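Notebook, March, bench 2
Porcelain tile adhesive, open time and transfer, batch 3325

Started 7:40 a.m. Carrying on from the last entry, where the Irnthorpe mix skinned over before the second row of coupons was down. Same water source, new bag, paddle cleaned between mixes this time.
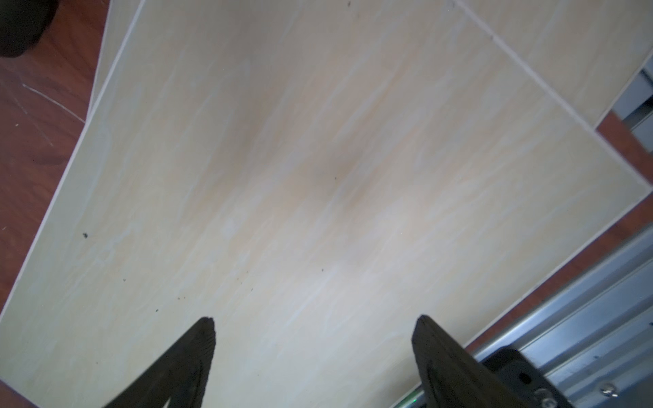 Mix ratio held at the bag minimum. Slaked six minutes, remixed by hand, no extra water added after slaking. The previous entry has a note in the margin about "a splash" going in at the remix. That splash was not measured, so the numbers from that run are out. I have struck them through and left them legible.

Room at 66 F at the start, 71 F by lunch. The heater cycles on the hour and blows straight across bench 2. Moved the coupons to the inside end and hung a sheet of cardboard off the shelf bracket as a draft screen. Should have done this two runs ago.

Procedure as before: comb a bed on cement board with the 1/4 in. square notch, ridges all one way, start the timer when the trowel leaves the board. Set one coupon every 5 min. Press, slide across the ridges, 14 lb weight for 30 s, lift, turn over, score the transfer with the gridded acetate.

Transfer, Irnthorpe:
5 min — 96 percent
10 min — 94
15 min — 88
20 min — 71
25 min — 46
30 min — ridges standing, did not score

Transfer, Umdale, same board type, same trowel:
5 min — 97
10 min — 95
15 min — 93
20 min — 90
25 min — 82
30 min — 69

Irnthorpe falls off between 15 and 20 min. The bag claims more than that, but the bag does not say what board or what humidity. The finger test was no help: at 20 min the bed still felt tacky and left a smear on the glove, and transfer was already down to 71. I would stop using the finger test as a go/no-go on this product and go by the clock.

Umdale is stiffer off the paddle and harder to comb at the start. Ridges hold their shape well. By the third board my forearm had an opinion about it, and the last two beds were combed at a lower trowel angle than the first. That shows up as a shallower ridge (measured, 3/16 in. instead of just under 1/4). Repeat those two before anyone quotes the 25 and 30 min figures.

Back-buttering: tried on two Irnthorpe coupons at 20 min. 92 and 93 percent. So a thin flat coat on the back recovers most of the loss at that age. Did not try it at 25.

Serketti sample arrived with the bag seam open at one corner. Lumps the size of a pea near the opening, fine elsewhere. Set it aside and asked for a replacement. Not testing from a bag that has been breathing.

Cleanup: thinset residue in the corners of the trowel notches, soaked overnight last time and still there. Wire brush took it off. Check the notch depth with the gauge afterward, the brush rounds the tips.

To do
— repeat Umdale 25 and 30 with trowel angle held by the jig
— Irnthorpe at 17 and 18 min, to find where it turns
— shear coupons from the Lý job go in the press at 14 days, label them on the back, pencil only, the marker bled last time
— new acetate grid, the old one is scratched across the middle columns

Stopped 3:15 p.m. Boards left flat on the lower rack under plastic.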